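Changes to Household Recycling Collection Begin in April

The Homa District Office of Solid Waste has completed its review of the household recycling program and will put a revised collection schedule into effect in April. The review covered all 3703 residential accounts in the district, including those in the Warkotitz and Agbayani neighborhoods, which were added to the program last year. Residents will receive a printed schedule by mail with their next utility statement.

Under the new schedule, blue carts will be emptied every two weeks. Carts must be at the curb by 6 a.m. and should stand at least 3 feet from parked cars, mailboxes and utility poles. Collection in Agbayani will move from the alleys to the street side, as the alleys north of the rail line are too narrow for the new trucks.

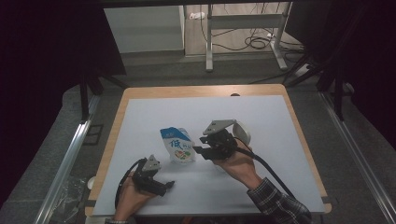

Food and drink cartons will be accepted in the blue cart for the first time. The district has signed an agreement with the Fillent sorting plant, which will separate cartons from other paper and send them on for pulping. The agreement applies to cartons of all sizes, from half-gallon juice containers down to a small milk or yogurt carton with a folded top, like the white one with the blue band. A carton that is a little crumpled will be accepted. Cartons should be emptied and rinsed, and straws should be placed in the trash. Foil pouches and waxed paper cups remain excluded.

Cardboard boxes must be flattened. Bundles left beside the cart may weigh no more than 20 pounds and should be tied with string. Plastic bags are not accepted in any form and may cause a cart to be left unemptied, in which case a notice will be attached to the handle.

Households that need a second cart may request one at the Warkotitz service counter or by returning the form enclosed with the schedule. There is no charge for the first 90 days, after which the standard monthly fee will apply. Requests received before the end of April will be filled first.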